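Section 4. Running the Block Demo on Open Day

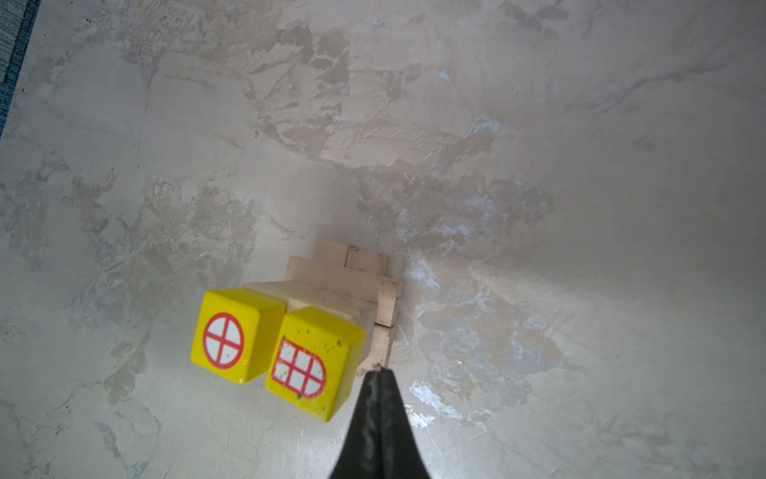 Read this section before you let visitors near the table. The Hasteo brochure says the arm "plays like a child." It doesn't. It moves toy blocks, slowly, and on a good day it puts them where you asked.

4.1 Before the doors open

1. Clear the table of everything except the blocks.
2. Build the starting model by hand. Plain wooden pieces and the yellow window cubes are both fine.
3. Power up the arm and wait for the ready tone. Startup takes 4 minutes, whatever the brochure claims.
4. Enter the demo code, 2649, and choose Slow.
5. Run the whole routine twice with no audience. If either run fails, do step 2 again and start over.

Note: Worn cubes work as well as new ones. Ginimport will offer you a "demo-grade" set. We tried it at the Drirnville open day in October and saw no difference.

4.2 With visitors present

1. Keep everyone behind the floor tape.
2. Press Start and say what the arm is about to try. Don't promise it will work.
3. If the gripper touches the model and stalls for more than 14 seconds, press Hold. Don't nudge the blocks.
4. Let visitors rebuild the model only while Hold is lit.

CAUTION: The gripper tip is narrow and the fingers close without warning. Hold stops the motion but does not cut the power.

Note: Visitors will ask if the arm "knows" it's touching a house. Say no. Huiling Peng's script on the supplied card hints otherwise, and Aarne Räsänen has asked for it to be rewritten.

4.3 Shutting down

Press Hold, then Park, then switch off at the wall. Write every failed run in the log, including the ones the audience missed. For the Karamanlidis table mount, see Section 5.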